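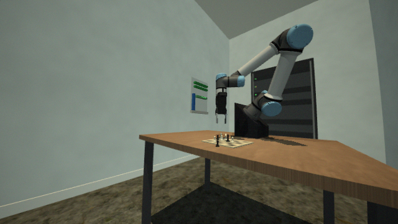 What should you pay for first when you're saving up for a robot arm? The gripper and the spare fingers, and after that whatever arm the rest of the money will stretch to.

I came to this the slow way, with two notebooks full of crossed-out totals and a lot of tea. My first budget was all arm. I had fallen hard for the Larkon (the long reach! the quiet joints!) and left the gripper as a single line at the bottom marked "later." Then Eun-seong Won, who has been through this twice with her own shop, went over my list and asked what the thing was going to pick up. Well — fair enough.

So the list got turned over. Spare fingers went to the top, then the mount, then the cables, and I've set aside seven months for the saving part. Clilitz quoted me eight weeks for delivery, Uvosska never wrote back, and I'm still waiting to hear about shipping. In the meantime I'm trying everything out in simulation, which costs me only my evenings, and I hope to place the order in December.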